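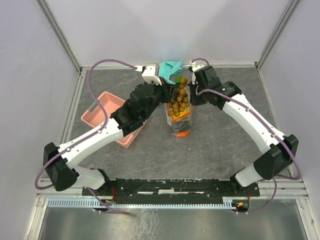

Two arms on the fruit line at Pratitz

The packing room at Pratitz has had a two-armed robot cell on its bench since August, and the people who pack fruit there have had time to form an opinion of it. The cell came from Menell, the firm that also looks after the label printers. It takes on part of the gift and snack work, the jobs where fruit has to be handled one piece or one bunch at a time.

Rocío Fuentealba runs the early shift. Her team used to spend most of the morning standing at the bench. Now two people per shift are trained to look after the cell, and the rest have moved to sorting and checking. In September the room sent out 2,610 packs, and 1,927 of those were still done fully by hand. Fuentealba expects that split to change slowly. She has asked that it not be rushed before the holiday orders.
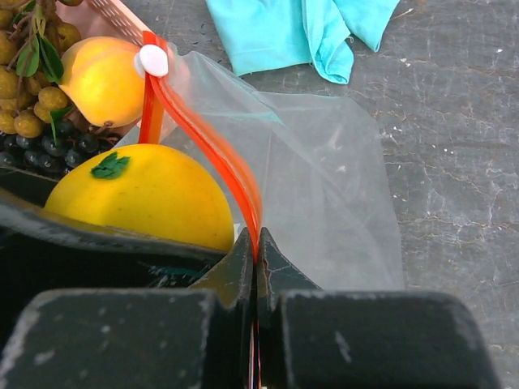 Bags and handles are where the packers still have the edge. A person feels a thin bag slide and tightens up without thinking. The arms have to be taught each grip, and a new kind of packaging can mean days of practice. Rungnapa Pongsiri, who trained on the cell first, has been working on the basics with her shift partner: where to take hold of a strip like the orange one, with the tips closed on its narrow end, and how to keep a clear bag from bunching up beside it. Soft fruit such as grapes and longans stays on her list of things to watch - a bunch never hangs the same way twice.

Pay was the first question at the August staff meeting. Trained operators get a higher hourly rate, and the training is paid time. No jobs were cut when the cell came in, though two open positions were not filled, and several packers said they would like that put in writing for next year. Management has agreed to answer before the new schedule is posted.

Other changes are smaller. Breaks are now staggered so that one operator is always near the cell. The stop button is tested at the start of each shift and the test is signed for. Sore wrists still come up at the monthly safety talk, mostly from the hand-packing side.

Training for the next group takes 10 shifts. Anyone in packing or sorting can sign up with Fuentealba, and no computer experience is needed.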